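Month eight of running a two-arm bench cell, and I have opinions about the maintenance advice that came with it.
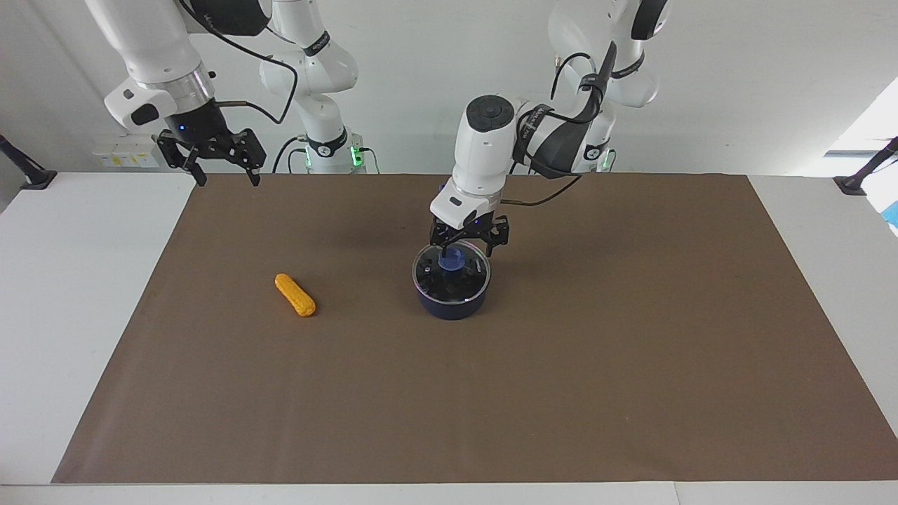

The integrator, Pilent, sold us this as "near zero upkeep". I kept the quote in a folder. I open it whenever I need cheering up.

First thing that goes is the cable on the forearm. Every time. The strap that holds the harness wants to creep towards the elbow, and once it has crept far enough the loops go tight when the wrist turns over. You won't get an error for that. You'll get an arm that is slightly late.

Pilent's fix was a firmware update. Mine was two more straps and a paint pen mark on the link so I can see when they've moved. Guess which one worked.

Lids are where you find out how good your gripper alignment is. A round knob forgives a lot, until it doesn't, and then the glass tips to one side and you learn how quickly you can reach the stop button.

So before any lid work I close the fingers on a bit of paper and pull. If it slides out more easily on one side, the fingers aren't meeting square and I'm not going near glass. Takes a minute. It isn't in the Arkard manual, which has 179 pages and spends a fair few of them on unpacking.

Finger pads. The service schedule says change them at some 2476 cycles. Where does a number like that come from? I asked. Mattes Meinecke on their support desk was very polite and had no idea either.

I change them when they go shiny. Ilham Ait Ali thinks I leave it too late and she may be right. We've agreed to disagree until one of us drops something.

The mat. I was against it. Thought it was there to make the bench look tidy for visitors. I now grudgingly admit that a pot on bare tabletop skates when you nudge it, and the mat stops most of that.

But the mat moves too! If you wipe it down and put it back a finger's width off, every taught position that assumed the old spot is wrong by the same amount. Mark the corners. Tape is fine.

Camera stands: same story. Eduard Kollár tightened one "just a touch" in February and we lost an afternoon to recalibration. They now have a note on them that says DO NOT, with nothing after it.

Green light at the base. People come in, see green and tell me the arm is fine. I don't take a light's word for it - I jog each joint slowly and listen.

Someone will reply that a Kernetti cell does all these checks by itself. Lovely. Show me one that has been running for 34 weeks with the original straps on and I'll read the brochure.

Next job is the left wrist, which has started clicking on the way down. Pilent say it's within tolerance. I've asked them which tolerance and I'm still waiting.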